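Search this site Enter keywords Go

Print this page | E-mail this page

A thread on writing rules for people who hold grippers
8 September 2020

1/ I spent the summer rewriting the Prelside floor rules for hand-held gripper recording. The old version was 156 lines long. I know how many because I wrote most of them, and I can report that people obeyed the first page and the one with the lunch hours.

2/ The new version fits on both sides of one sheet. What follows is most of it, with grumbling added. Steal what you like. If you work for Gravberg you have already stolen it, and you're welcome.

3/ First rule, and the one I'd keep if a flood took the others: the robot only learns what the fingers did. It does not learn what you meant. If you meant to pick up the remote and you nudged it, dithered, and then picked it up, you have taught dithering.

4/ So the sheet says: decide before you reach. Stand there like a person choosing soup if you must. Standing time before the start beep is free and gets trimmed. Hesitation after the beep goes into the data and stays there until somebody throws out the whole take.

5/ Second rule. Both finger pads in view, all the time, from beep to beep. If your sleeve covers a pad, roll up the sleeve. I had three paragraphs on sleeves in the old version. There was a paragraph on cardigans specifically.

6/ Third rule. Come in with the gap centered over the object, then close. No scooping. No sweeping it along to the edge of the desk and catching it as it falls, however good it looks, and I admit it looks very good.
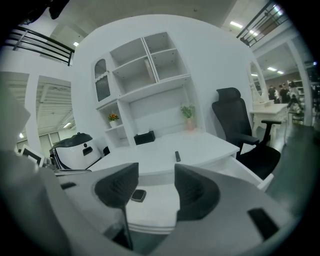

Does the operator have to start over if the object slips out of the fingers?

Finish the take and mark it as a slip. We keep slips in a separate folder, and a clean recovery after one is worth having. Start over only if the object lands on the floor or your other hand goes in after it.

7/ That last part gets its own line on the sheet, in capitals: THE OTHER HAND IS NOT THERE. It can be in your pocket or behind your back like a visiting duke. A robot with one arm has no use for a lesson taught with two.

8/ Speed. The old rules said "work at a natural pace." You would be amazed what people consider natural. One operator moved like he was defusing something. Another cleared a desk as if the landlord was on the stairs.

9/ The new rule says: the pace you'd use to set down a full cup of coffee in front of someone you want a favor from. It's ridiculous, and it's the only line on the sheet that everyone remembers. The spread in take lengths shrank the week we put it up.

10/ Tirex, who supply a good part of our evening crew, asked for a number instead. I gave them a number. They came back and asked for the coffee thing.

Keeping the place honest

11/ Now the part that starts arguments. Do you tidy the set?

12/ My position, unchanged: you put back what the task moved, and you leave the rest of the world alone. Tissue box on the desk? Fine. It's a desk. Desks have tissue boxes. A robot that has only met bare desks is going to have a difficult first day at work.

13/ But you do not add clutter for effect, either. I once found a rubber duck, a stapler and half a bagel arranged on a work surface "for variety." The bagel was the problem. By the afternoon it was a different bagel.

14/ If something on the desk changes between takes, say so in the note field. Pen's there now, wasn't before, whatever. Five words will do. The reviewer in Nadar (our labeling tool, named by someone who has left) can't guess whether it moved because of you or because of the cleaners.

15/ Drawers. An open drawer is allowed if the task begins with an open drawer. If the task card doesn't mention a drawer, close it. People walk into them, for one thing, and they walk into them holding an expensive gripper.

16/ Chairs. Same as drawers, but they roll. Park the chair where you can reach past it without leaning. Leaning tilts your wrist, and a tilted wrist on every single take turns into a habit the robot inherits, like a family nose.

17/ Plants are scenery. Nobody grips the plants. We had a task with plants in December and I'm still finding soil.

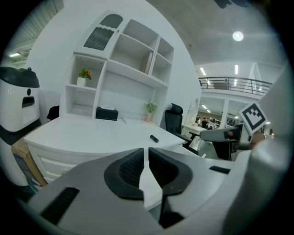 18/ People in the background. Every floor has them, because floors are where people stand. Our rule has two halves. Anyone who might end up in view has been told, in plain words and before recording starts. Anyone who says no gets a break, paid, and the takes wait.

19/ The old version handled this with a sign on the door. A sign on a door informs the door. We now ask out loud. It takes a minute and feels slightly silly, like asking the whole bus if you can open a window.

20/ Distance doesn't get you out of it. "They were way in the back" was written on more incident slips than anything else last year. Way in the back is still in the recording. Blurring happens afterward, and the blurring tool is good, but I don't want it to be the only thing standing between someone's face and a hard drive.

21/ Screens, papers, framed things: turn them or cover them if they show anything personal. Blank ones can stay as they are. If you need to squint to decide, cover it.

The hardware bits, which everyone skips

22/ Start of shift: wipe the finger pads. Dry cloth, both ribbed faces. A greasy pad grips differently at four o'clock than it did at nine, and then I get a message asking why the afternoon takes look drunk.

23/ Open and close the fingers fully, slowly, ten times. Listen. You are listening for a click. If you hear a click, swap the unit and put a red tag on it. Do not tape it. I have met the tape.

24/ Check the markers. If a corner is peeling or there's a thumbprint across the pattern, it gets replaced before you record. Tracking on a dirty marker works perfectly right up to the take you cared about.

25/ Wipe the lens last. After the pads, with a different cloth. I don't know how many ways there are to phrase this, but I've tried several, and last Tuesday's batch went out with a lovely soft glow like an old soap opera.

26/ The gripper never gets set down on its fingers. It has a stand. The stand is right there. I've considered painting the stand orange but I'm told we are a serious company.

27/ Battery below the line means stop at the end of the take. Not at the end of the set. "It had enough left" is what's written on the other half of the incident slips.

Throwing things away

28/ Of the last 102 takes I reviewed myself, 88 were keepers. I was pleased, and then I looked at the rejects, and almost every one was something the operator had noticed and hoped I wouldn't.

29/ Which is a rules problem, and mine. The old sheet counted rejected takes against you on the weekly board. So people learned to be quiet. I'd built a machine for hiding mistakes and then complained about the quality of the hiding.

30/ New line: a take you reject yourself, with a reason, costs you nothing. It counts as work, it gets paid as work. A bad take someone else finds gets a chat. The chat is mild. There are cookies. The self-rejects went up the same day and I have never been so happy to see a number get worse.

31/ Gravberg do it differently. They have a second operator watch each take live and call it. I've seen it and it's good, and it needs twice the people. If you've got twice the people, go ahead, and send me a postcard.

32/ Rest. Twenty-five minutes recording, then hands off the gripper for ten. The sheet doesn't say "if you need it." Everyone claims they don't need it, and you can see in the wrist tracks exactly when they did.

33/ Left-handers: hold it in your left. The old rules said right hand only. When I asked why, the answer was that it had been copied from a machine shop manual dated 1996, along with a warning about neckties. I kept the neckties.

34/ Changes to the sheet: anyone can propose one, in pencil, on the copy by the charging rack. I go through it on the first working day of the month. Proposals so far include a better stool (approved), music (approved, quietly) and "ban the coffee rule" (under review forever).

35/ If the sheet ever goes over onto a third side, something comes off before anything goes on. That's a rule too. It's at the bottom, in small type, and it's the only one aimed at me.

36/ Still no agreement on whether you should record the reset between takes. I say leave it out. Half my crew say it's free data on putting things back. Fight it out below, I'm going to go look for the second cloth.

Print this page | E-mail this page

Reader comments

tapecase: Record the reset! We kept ours as its own task with its own card, and it turned into the most useful set we have. You just have to tell people to do it as carefully as the real one, and they will hate you for a week.

nightshift_gripper: Tirex evening crew here. We say "coffee" to each other now when someone rushes. That's the entire message.

plainwasher: What do you do about reflective desktops? White ones are murder under strip lights and we keep getting washed-out takes near the front edge.

Author reply to plainwasher: Lock the exposure before the beep and don't touch it. If it's still blown out, switch off the nearest light and write it in the note field. Don't put a cloth down, the cloth becomes part of the lesson.

mildly_calibrated: ten open-close cycles seems low, we do thirty

Author reply to mildly_calibrated: Ten is the number they will do. Thirty is the number they will say they did.

bolt_and_biscuit: Can we see the cardigan paragraph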